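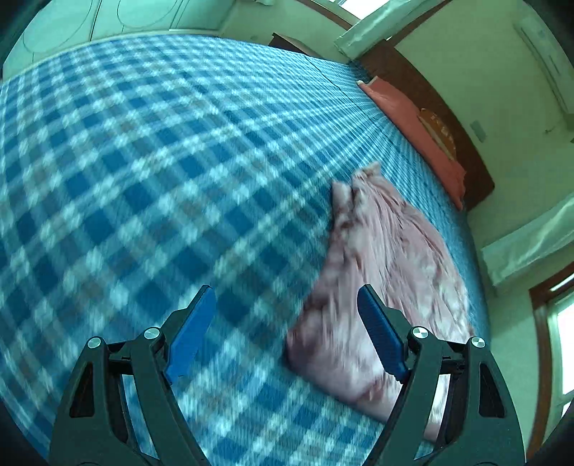

The Gremmont quote came in at 2202, which was 1000 over what Grokside would sign off, and she had until midnight to make the two numbers meet. Spreadsheet open on her knees. Tea gone cold. Two arms on the list – one for folding, one for spare – and a service plan of 24 months. The folding arm had to stay. Flundus wanted bedrooms, proper bedrooms, and a pink garment lying crumpled on blue checks was the whole job as far as they cared. Pick it up, fold it, put it down. So the spare, then.

She deleted the spare. Felt ill. Put it back.

What about finger pads? Spanos did them cheaper, but Spanos took till March last time and sent the wrong size. She typed Spanos anyway. Then the service plan – cut to 12? No, Gremmont wouldn't do 12, she'd asked. Delivery, could somebody collect? In what, the bus?

Twenty to twelve. The total hadnt moved much. She wrote a note in the last column, the one no one read: one arm now, one arm next year, pls dont drop it. Looked at that. Took out the pls.

Then she pressed send and went to find teh biscuits.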